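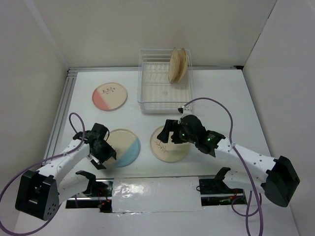 Benley Community Kitchen, April meeting
Notes by Rhona Buchanan

Present: me, Gwawr Skyrme (chairing), Angus Shearer, Vitória Cunha. Cameron Hepburn joined at 7.20 once he'd found somewhere to park.

1. Last month's notes
I'd spelt Vitória's surname wrong twice, sorry Vitória! Corrected now. Otherwise agreed, and Gwawr signed them.

2. Money
Angus went through the accounts, and I'll admit I had to ask him to go back over the gas bill. We have £1,883 in the bank after paying for the insurance and the new door lock. The Yule supper money is still counted separately and Angus would like to fold it into the main pot, as it's been sitting there since Christmas doing nothing. We all said yes. He also asked (again) for receipts to go in the brown envelope with the date written on the back. I am the main offender and have promised to do better.

3. Thursday lunches
The title is out of date as we've moved to Wednesdays, but it's what everyone calls them so I've left it. Gwawr has been keeping a tally and we served 75 lunches over the month, up on March. Leek and potato soup went down best. The bean stew came back on quite a few plates, and Cameron thinks it needs more salt and a squeeze of lemon. Vitória thinks it needs to be a different stew. She's going to cook her mum's version next time and we'll see how that goes.

We had a long chat about whether to take bookings. Angus likes the idea for the shopping. I said a fair few of our regulars would never book anything and would just stop coming, and Gwawr felt the same. For now we carry on as we are, and Angus will work out the shopping from the tally.

4. Cooking classes
Vitória wants to run a beginners' class on bread and flatbreads, six evenings, with 14 places. I'm very keen on this and have already put my name down, if that's allowed. She'd like to ask £24 for the whole course, flour included, with two free places for anyone who needs one. Agreed, and Gwawr will do the poster.

Cameron asked if the oven would cope. It runs hot at the back, as anyone who had my scones in February will know, so Vitória is going to do a trial bake first and turn the trays halfway.

5. Suppliers
Pistach have put up the price of dried fruit and nuts. We don't buy much from them apart from almonds and apricots, so we'll stay put until summer and then have another look. Angus has had a quote from Workavar for servicing the extractor fan, but it didn't say whether new filters were included. He'll ring them.

6. Cupboards
The tall cupboard needs a proper clear-out. I found three open bags of rice and a jar of something Gwawr says is tamarind. Cameron and I will come in at 10 one morning and go through the lot, and anybody who wants their cake tins back should put their name on them before then.

7. Anything else
Gwawr is away for most of next month, so Cameron will chair. He asked if he could bring biscuits and was told he could.

Finished at 8.45. Next meeting in May, same room, and I'll text round the date.

Jobs
Angus: move the Yule money, ring Workavar
Gwawr: poster for the bread class
Vitória: trial bake, new bean stew
Cameron and me: tall cupboard
Me: receipts!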